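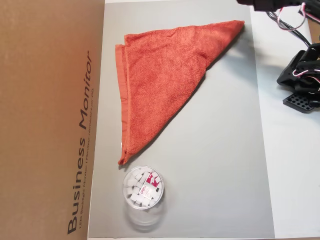

How often should the gripper fingers be re-zeroed on a bench arm that folds towels all day?

Once per shift at minimum, and again after any crash, any finger change, or any time the cable bundle has been moved. Zero with the fingers closed on nothing, then check against a gauge block.

7 replies

kerf_and_shim
Starting a thread because the old one on finger offset got locked. Cell is one arm on a white table with a gray mat as the work surface, terry towels, corner-to-corner fold into a triangle and then a second fold. Controller is the Fusex, gripper is our own printed body on a Bawa drive. Since August the closed position has been walking. I zero it at 7 in the morning and by lunch the fingers stop short by enough that the top layer of terry slides out and only the bottom layer gets carried. On the bare corner it still picks. On the hem it mostly doesn't.

What I have checked so far:
Finger screws, all tight, paint marks lined up.
Drive current at close, same as in spring.
Mat position against the table stops, no change.
Homing switch cleaned and reseated.

Fold program has not been touched. Zero is stored on the controller and the stored number doesn't change, so whatever moves is mechanical or it's on the encoder side.

tolerance_stack
Terry is a bad thing to diagnose on. Pile height changes your apparent closed gap. Put a steel shim in the fingers at 7 and again at lunch and write both numbers down. If the shim reading is the same, the gripper is fine and your towels are different.

Also, what are you calling "short"? Measured with what?

kerf_and_shim
Feeler gauge at the fingertip. Fair point on the shim, I will do it at the tip and at the root. If tip moves and root doesn't, the fingers are bending.

Selina Eder
We run something close to this at Trallance, printed fingers, small cloth. Ours walked the same way and it was the wiring. The encoder lead went past the second joint with no slack, and each time the wrist rolled it pulled on the connector. You lose a count here and there and it only ever adds up in one direction. Stored zero looks perfect the whole time.

Test takes 15 minutes. Power on, drives off, roll the wrist by hand from stop to stop and watch the raw encoder count with the fingers held still. If it ticks, you have your answer. Fix was a service loop at each joint and a clamp on the body so the connector carries no load. Do not use a zip tie pulled down hard on the insulation. I have replaced two harnesses for that.

oldfeedscrew
I don't buy dropped counts on a Bawa drive. It faults on a missing edge. If the lead was opening up he'd have an alarm log a page long. My money is on heat. Printed fingers next to a motor that holds closing force for hours, the plastic creeps. Morning good, lunch bad, next morning good again after a re-zero. That is a warm-up curve.

Selina Eder
The fault is only on if it's enabled, and on the firmware we received it was off by default. Check before you rule it out. And creep doesn't recover overnight, so he would be re-zeroing to a new number each day, with the drift always the same sign. He hasn't said whether the morning number is the same.

oldfeedscrew
Thermal expansion then, if you want to split it. Creep plus expansion. I still want to see a temperature on the gripper body at both readings.

kerf_and_shim
Morning number: I looked back. It is the same to the last digit on most days and off by a little on three of them. I didn't write down which direction. Will start.

Fault enable: it was off. So Selina's idea stays on the list. Turned it on, no alarm yet, but I've only run half a shift.

Senan Hennessy
Couple of things from the maintenance side, I look after this type of cell for Zudholm.

Pull the drift test apart so you only change one thing per run. My order would be:

1. Zero cold. Shim reading at tip and root. Body temperature.
2. Run the gripper open and close with the arm parked, no cloth, 700 cycles. Repeat the readings.
3. Let it cool fully. Zero again. Now run the arm through the fold path with the gripper held open. Repeat the readings.
4. Let it cool. Run production as normal. Repeat the readings.

Drift in step 2 and not in 3 is the gripper or heat. Drift in 3 and not in 2 is cable or connector. Drift only in 4 is the cloth, lint included.

On lint, take the finger pads off and look behind them. Terry sheds, the fiber packs in behind the pad, and the pad sits proud. It feels solid with a fingernail and you will swear the pad is seated. We pull pads every week and blow out the pocket from the back side. Any perforated part on the gripper wants the same, a brush first and then low pressure air. High pressure just drives it into the joints.

tolerance_stack
Step 2 is no good without load. A motor closing on air doesn't heat like one stalled on a towel. Put the shim in and let it close on the shim.

Senan Hennessy
Agreed, close on the shim. Use the same shim every time and hold for the same dwell as the program.

pdq_wiring
On the cable loops: leave enough that the wrist can go to both stops with the bundle hanging loose, then check that the loop doesn't touch the mat at the lowest point of the fold path. Ours used to catch the towel edge on the way back and open the fold up again. It got blamed on the fingers for a week. Run the path at 10 percent with someone watching only the bundle.

kerf_and_shim
Results, in Senan's order with the shim change.

Step 2, closed on shim: tip moved 0.04 mm, root moved nothing I can measure. Body went up 11 degrees C.
Step 3, arm moving, gripper open: no drift. Raw count did tick twice when I rolled the wrist by hand to the hard stop, but the program never goes that far.
Step 4, production: tip moved 0.21 mm.

Pads off after step 4. Felt-like layer of orange fiber behind the left one, less behind the right. Cleaned, refitted, re-shimmed: tip came back to within 0.05 of the morning.

So most of it was lint and a small part is heat. The connector is a separate problem and I'm adding the loop anyway.

oldfeedscrew
0.04 with an 11 degree rise is what I said.

Selina Eder
It's a fifth of the total. Glad the harness is getting a loop regardless. Two ticks at the stop will turn into more.

oldfeedscrew
Still heat.

tolerance_stack
What are you doing about the pad pocket? Cleaning weekly on that fiber seems optimistic if it builds 0.2 in half a shift.

kerf_and_shim
Going to try a thin bead of silicone around the pad edge so there's no gap for fiber to get in. Downside is pad changes get slower. Until then pads come off at lunch and at end of shift, and the zero gets done after the pads go back on, never before. I had that backwards on the check sheet.

Senan Hennessy
Silicone is fine if it cures overnight before you run. Keep it off the gripping face, it will mark the terry. Log tip and root at each cleaning and you will see pretty fast whether the bead is doing anything.

kerf_and_shim
Bead is on both pads. Will post numbers when I have a week of them.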